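How do I get old oil stains out of a wood chessboard?

Asked 25/04/2024 in Wood and Furniture Care

I have a wooden chessboard that sat in a kitchen drawer under a leaking bottle of cooking oil. By the time I found it the oil had gone into one corner and left a dark patch that covers several squares and part of the border. The light squares look the worst. The dark ones you can only tell from the side.

The board has a thin finish on it, satin I think, and it has worn through near the edge where people put their hands. There is no maker's mark except a paper label on the back that says Bestar. It cost 65 when it was bought, so it isn't an heirloom, but it gets used most evenings and I would like to keep it.

So far I have wiped it with dish soap on a damp cloth. That took off the sticky feeling but the patch is the same color as before. I don't own a power sander and I'm nervous about sanding through, as I can't tell if the squares are solid or veneer. What should I try first?

3 answers

Answer 1 – marked as helpful by the asker

Start with something dry. Oil that has soaked into wood has to be pulled back out, and water will not do that. It can also raise the grain and lift the glue on thin squares, so stop with the damp cloth for now.

Buy plain cornstarch or unscented talc. Cover the patch with a layer as thick as a coin and press it down with a folded paper towel. Put a book on top and leave it for 24 hours. Brush it off, look at the powder, and if it has gone yellow or clumpy, do it again with fresh powder. Old stains can take four or five rounds.

If the powder comes away clean and the patch is still there, go to mineral spirits. Open a window, wear gloves, and keep it away from the stove. Put a little on a white cotton rag and wipe the patch from the outside in. Change to a clean part of the rag each time. Then put the powder back on while the wood is still damp with spirits. This second step did most of the work on mine. 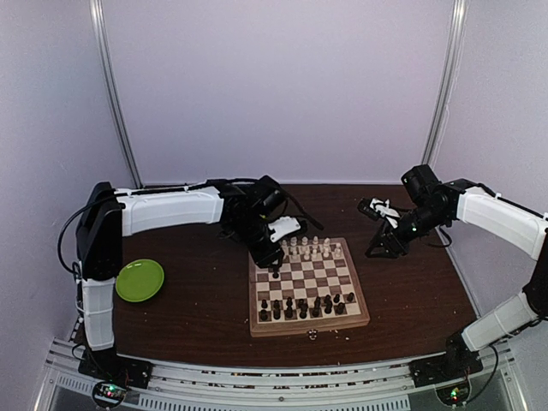 A wooden chessboard on a dark wood-grain tabletop.

About veneer. Look at the side of the board under a good lamp. If you see a thin line running along just below the top, and the grain above it is different from the grain below it, treat it as veneer. On solid squares the grain carries on down the side. If there is a border glued around the outside you may not be able to see, and then I would assume veneer and leave the sandpaper in the drawer.

Where the finish is worn through, the oil will have gone deeper. You may end up with a faint shadow there. Once it is as light as it will get, let the board rest for a week and then put on one thin coat of shellac, dewaxed. It sticks to wood that had some oil in it and most other finishes don't.

Answer 2

I used the Flekex stain paste on a table with the same problem and it was fine. You smear it on and peel it off when it dries. It did leave a pale ring on the finish that I had to rub out with wax. Try it on the back of the board first.

Don't use bleach. Bleach is for ink and water marks, it won't touch oil and you'll have white blotches next to your stain.

Answer 3

Just sand it. Start with 220 grit and a cork block, go with the grain, then put on some Javov oil and it will all be one color anyway. I did a cutting board like this and it took an afternoon.

The asker added later: Thanks all. I looked at the side and there is a line, so it is veneer and I won't be sanding. I have done three rounds of cornstarch and the powder was yellow the first two times. The light squares are better. I will get mineral spirits this weekend and try the second part.

Comments

pinegrain: Answer 3 would ruin a veneer board. On a checkered board the grain may not all run the same way either, so "with the grain" doesn't help much.

lowshelf: What about 1000 grit, only to smooth the shellac after? I've done that on a box lid with no trouble.

pinegrain: Between coats is OK if you go very lightly. Use a gray pad if you have one – it's harder to overdo.

mudroom_k: Does the talc leave white dust in the joints? Mine did and I had to get it out with a toothbrush.

lowshelf: Cornstarch does it too. Vacuum with the soft brush before you put any spirits on.

tan_apron: Ansari sells dewaxed shellac in small cans if you don't want to mix flakes.

Related questions

White heat ring on a dining table, finish not broken
Is mineral oil safe on a board that already has varnish?
How to tell veneer from solid wood on a small box
Felt coming off the bottom of chess pieces, which glue?
Candle wax in the grain of an oak shelf
Shellac still tacky after two days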